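3.2 Le rangement des couvre-chefs souples

Parmi les articles textiles de notre inventaire, la casquette est celui dont le pliage et la pose ont suscité le plus de désaccords entre participants.
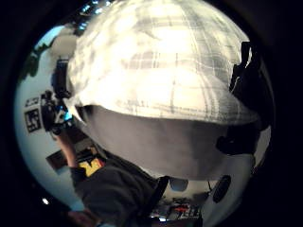 Figure 4. Casquette à carreaux blancs et gris, vue de très près.

Comment ranger une casquette à visière large sans déformer la calotte ?

On la pose à plat sur la visière, calotte vers le haut, avec un léger bourrage de papier de soie à l'intérieur, sur une étagère où rien ne vient appuyer dessus. La suspension par l'arrière convient aux modèles à calotte rigide, moins aux modèles en toile fine.

Cette consigne reprend celle du guide interne de Tremmont, que nous avons modifiée sur un point. Le guide d'origine admettait l'emboîtement de plusieurs casquettes. Dans les relevés effectués par Piret Bite au mois de novembre, l'emboîtement marquait le tissu à la jonction de la calotte et de la visière, surtout lorsque la pile restait en place plus d'une semaine. Nous l'avons donc réservé au transport.

L'inventaire complet comprend 482 articles, dont 74 couvre-chefs. Ces derniers ont été répartis en quatre groupes : casquettes à visière large, casquettes à visière courte, bonnets, chapeaux à bord souple. Les chapeaux à bord rigide ont été exclus, leur rangement dépendant surtout de la boîte fournie avec l'article. Un motif à carreaux comme celui de la figure 4 présente un intérêt pratique pour l'observation, car une ligne qui ne se raccorde plus de part et d'autre d'un pli se repère plus vite qu'un creux dans un tissu uni. Il faut toutefois examiner l'article de face et à distance suffisante : de près, la courbure de la calotte suffit à faire paraître les lignes arquées.

Dix-sept personnes ont participé aux séances de rangement. Chacune recevait un lot d'articles mélangés et disposait d'une penderie, de deux étagères et d'un bac. Aucune instruction n'était donnée lors du premier passage. Le second passage avait lieu après lecture de la consigne. Au premier passage, la plupart des participants ont traité les casquettes en dernier, une fois les chemises et les tricots pliés, et les ont placées dans l'espace restant, souvent au-dessus des piles. Trois d'entre eux ont replié la calotte vers l'intérieur de la visière, geste que Dambrauskienė avait déjà décrit pour les bagages et qui fait gagner de la hauteur au prix d'un pli central.

Au second passage, les casquettes ont été posées plus tôt et plus souvent sur l'étagère haute. Le papier de soie a en revanche été peu utilisé. Interrogés par Gintarė Dzene à l'issue des séances, plusieurs participants ont indiqué qu'ils ne l'emploieraient pas chez eux et que la casquette reprenait sa forme une fois portée. Nous conservons le bourrage dans la consigne pour le stockage d'une saison à l'autre et le considérons comme facultatif pour l'usage quotidien.

La classification des visières reste à préciser. Certains modèles de longueur intermédiaire ont été affectés à l'un ou l'autre groupe selon l'annotateur, et les cas litigieux ont été tranchés par une seconde lecture. Le détail des affectations figure en annexe B, avec la grille employée pour les bonnets.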